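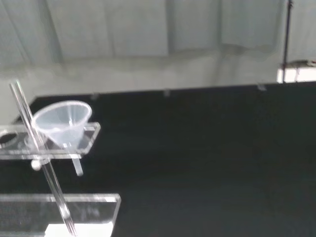

Last edited in May

Sidra Gondal
Thread, 14 posts

1/ Pour-over stand, now set up on the black surface with the gray panels behind. A few people asked what it's for and where the parts came from, so I'm putting it all in one thread.

2/ The short version: clear acrylic shelf on top, clear plate lower down, clear upright rod. The plastic funnel drops into the top shelf and the stem hangs through. Whatever you're filling goes under the stem.

3/ I use it for gravity filtering. Mostly plant extracts for dyeing – onion skin, walnut hull, madder. I used to hold the funnel by hand over a jar and my wrist gave out before the liquid did.

4/ The stand is a Rolstead, the small one. I bought it used from Katsuhiko Morikawa, who was clearing out his studio. It came flat in a box with no instructions and one spare screw that I have never found a place for.

5/ The funnel is white and translucent, so you can sort of see the liquid level through the side if the dye is dark. With pale dyes you have to look in from the top.

6/ Someone asked why not glass. I had glass. I have broken two. Plastic is fine for anything I pour, and I let the dye bath cool before it goes anywhere near acrylic.

7/ Setting the height: put your jar on the lower plate first, then bring the shelf down until the stem tip is just inside the mouth of the jar. Too high and it splashes. Too low and the stem sits in the liquid and the flow slows down.

8/ The funnel rim doesn't have to be level. Mine usually leans a bit. It only matters when you fill close to the top, and you shouldn't be doing that with a paper in it anyway.

9/ Papers: I fold a plain round filter in quarters and open it into a cone. Wet it with clean water before you pour so it sticks to the sides. For walnut I line the funnel with muslin for a first pass, then do a second pass through paper. Skip the muslin and the paper clogs in a minute.

10/ Cleaning. Warm water, a drop of dish soap, soft cloth. No alcohol on the acrylic. I did that once on an older shelf and it got fine cracks all around the holes. Dry it with something that doesn't leave lint, or every bit of it will show against a dark background.

11/ Madder stains plastic. Mine picked up a pink tint on the old funnel that never came out. It didn't affect anything, but I keep one funnel for reds now and a different one for everything else.

12/ Last batch, for those who like numbers: 100 grams of dry onion skin, 2834 ml of liquid after straining, down to 1853 ml once I simmered it again. I stopped there. The color on wool was a good strong orange – on cotton it was closer to tan.

13/ For replacement papers I order from Hukenetti. Matsuda has a thicker one that holds up better when wet, but it's slow. I start those in the evening and leave them overnight with a cloth over the top.

14/ Edit to add, because it came up in the replies: yes, the lower plate comes off. Take it out if your jar is tall and stand the jar straight on the table. Put a tray under it the first few times.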